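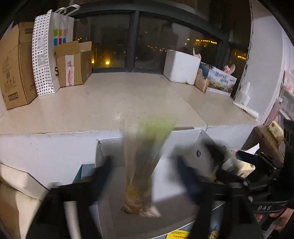
Bagged greens, an open white box and a dark evening outside the windows.

I have a theory that you can tell how long someone has been in a new flat by where they keep their vegetables. In the fridge, they're settled. On the worktop, give it another week. In or near a cardboard box on the floor, well, welcome to my November.

I moved into my place in Ludham on a Sunday with 14 boxes, two lamps and a bag of salad I'd bought on the way because I was determined to be the sort of person who eats salad on moving day. I was not. I had chips at nine o'clock, sitting on a rolled-up duvet, and the salad went into a box marked CABLES, where I found it on the Thursday (I'll spare you).

So when I started asking people how they cope with food in those first boxy days, I had a personal interest!

Zyanya Cárdenas has moved 8 times and is maddeningly calm about it. She keeps one box open from the start and calls it the pantry. Anything edible goes in there, along with a knife, a bowl and a tea towel, and it's the last thing she flattens. Heavy packets first, greens on top, always in their bag with the end tied.

"People put the leaves in first because they're light and they're to hand," she told me. "Then in go the tins. Then you've got soup."

She's firm about loose bits, too. Cards, labels, instruction leaflets, all the little paper things that come with a delivery, go in an envelope taped inside a flap. I've tried this and it works, though I did then throw away the flap.

Gonzalo Nieto takes the opposite line. He used to run a vegetable stall at the Testen market and can't bear to see greens kept in plastic a minute longer than they need to be. His advice is to get them out, wrap them in a clean damp cloth and put them somewhere cool, and if the fridge isn't plugged in yet, a tiled floor away from the radiator will do for one night. He also thinks you should buy less. "One bunch," he said. "You're not opening a restaurant." I'd bought three.

I've ended up somewhere between the two. There's a pantry box, there's a cloth — usually dry, because I forget — and there's a paper carrier bag by the wall for onions and potatoes, which seem happy enough in there. The tall boxes stay upright along one side so I can walk to the window without climbing over anything.

As for cooking, my first proper meal was greens with garlic and a fried egg, done in the only pan I could find. Ten minutes, one bowl, and I ate it looking out at everybody else's lit windows. I still have six boxes to unpack, and one of them rattles.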